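From: Rajkumari Thakur
To: Hill Villages Travel list
Date: Jan 31, 2024
Subject: Re: Two nights in Bakmont, bus or car?

> We are planning two nights in Bakmont in July and would like to
> see the old quarter and the mill museum. Is it worth renting a car
> in Prandton, or can we get by on the bus? Also, is the walk up to
> the Grewal chapel all right for someone with a bad knee? My mother
> will be with us and she is slow on stairs.

I would take the bus. There are 4 a day from Prandton in summer and the stop is right below the old quarter, next to the post office. Cars are not allowed past the lower bridge unless you live up there, so if you drive you will end up parking at the bottom and hauling your bags up the same street as everyone else. The bus driver sells tickets but does not like large bills.

The old quarter is small. You can see it in a morning if you keep moving, but the slate houses along the upper lane look best late in the day, when the sun comes in from the west side of the valley. Two of them are open inside. The bigger one has the original hearth and a loft where the family dried chestnuts. The floor is uneven and the loft is up a ladder, so your mother will probably want to stay on the ground level.

About the chapel: from the square it is 129 steps, with a handrail on only part of the way. There is another route that most visitors miss. Go out past the Trellavance guesthouse and follow the cart track behind the orchard. It is 900 meters, longer than the steps, but the slope is gentle and there are benches at both bends. It comes out at the back door of the chapel.

The mill museum closes for lunch and does not reopen until the middle of the afternoon. Go in the morning.

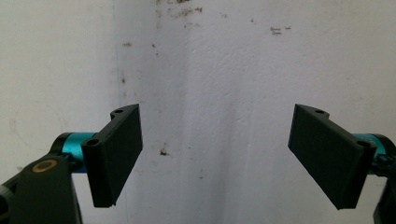

For rooms, I have stayed at the Trellavance twice and would go back. Ask for the garden side — the street side gets the delivery vans early. Breakfast is bread, cheese and plum jam, and they will pack it for you if you are leaving on the first bus. They take phone bookings and are slow to answer email, so call.

One more thing, there is no cash machine in the village. Get what you need in Prandton before you come up.

Rajkumari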